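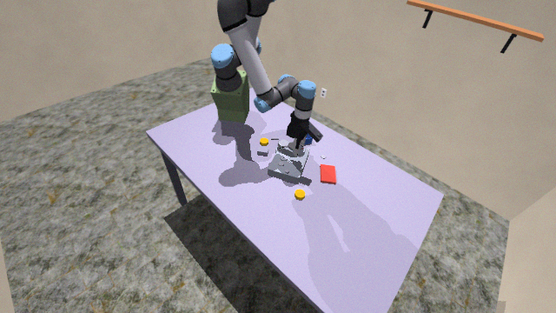

Vikas asks why we should pay 1427 for the Gislow gripper when the Volow one costs 1059 and opens wide enough for the block parts. I have no good answer yet. The price of Gislow includes 2 sets of fingers, and for Volow I must still ask.

July budget, open points:

- pedestal: wait for the drawing from Skultby
- spare fingers: not in the plan, **add**
- delivery is 13 working days for both

Sarita wants one arm only this year. I agree with her. Will write to Volow after lunch.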